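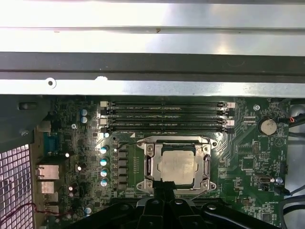
Rulora 腕部相机与夹爪组件:整机拆解工位使用规范

适用型号:Rulora 腕部组件(单指延长件与标准双指件通用)
文件修订:2022-10-22
编制:Neusa Barros 审核:Lajos Major

一、适用范围
本页规定组件在台式机、工控机机箱内部作业时的安全与操作要求,作业内容包括内存条取放、处理器更换、纽扣电池拆卸及线束整理。电源模块内部作业不在此列,须按 Henuvik 站点的电气作业规程另行审批。

二、进箱前检查
1. 断开市电,拔除全部外接线缆,长按电源键放电。静置时间不少于14秒。
2. 机箱接地夹与工位接地排连接,操作员腕带同接一点。不得将机箱接地夹串接在机械臂底座上。
3. 确认主板固定螺钉齐全。缺钉的主板在下压作业中会产生翘曲,应先补齐再上机。
4. 横跨主板上方的支架或横梁,凡影响内存槽垂直取放的,先行拆除;无法拆除的,在程序中设为禁入区。
5. 靠近风扇格栅和板边的散线须归拢固定。游离线缆是夹爪勾挂的首要原因。

三、运动限制
靠近阶段线速度上限为每秒208毫米,进入机箱开口平面后自动切换至低速段。低速段内不得人工提速。
指尖与处理器插座框架之间的安全间隙按程序默认值执行。插座拉杆未到位时,禁止夹爪进入插座上方区域。
电解电容、电感及插座拉杆均按易损件登记,碰撞检测阈值取9牛。触发后机械臂原地保持,由操作员确认后沿原路径退出,不得自动重试。

四、视觉与照明
金属横梁、机箱侧板和处理器顶盖反光较强,过曝区域内的定位结果不可采信。建议采用漫射光源,入射方向与相机光轴错开。现场无法调整光源时,改用板面丝印和内存槽卡扣作为定位基准。图中这类板卡的卡扣黑白相间,对比度较高,识别结果比裸金属边缘稳定。
电池座附近印有“BATTERY”字样的,可作辅助基准;不同批次主板字样位置不一,换批后须重新示教。

五、各工序要求
内存:插入前确认两端卡扣均已打开。两端下压应同步,禁止单侧先行到位。
处理器:仅允许真空吸取。夹爪只负责拉杆与压板,不得接触顶盖和触点。顶盖残留导热材料的,先清洁再吸取。
电池:用非金属延长指拨动簧片。取出的电池单独存放,极面不得互相接触。
线束:夹持力取最低档,只移位,不拔插。接插件拔插由人工完成。

六、维护周期
每2000次作业循环更换指尖护套,同时检查指节螺栓力矩和线缆弯折处。护套出现金属外露的,立即停用,不受周期限制。
相机镜窗每班清洁一次,使用无尘布,不得使用含丙酮的溶剂。更换镜窗后重做手眼标定,标定记录随设备存档。

七、人员与授权
示教模式须由持授权人员操作,授权有效期至次年12月。Dulow 产线的授权由 Tainá Guimarães 签发,Calloway 产线由 Nivaldo Peixoto 签发,两处授权不互认。

八、供货内容
腕部组件主体、非金属延长指一对、指尖护套一包、标定板、接地线及中文说明书。吸取头与漫射光源另购。

更换记录表及风险评估模板见“下载”栏。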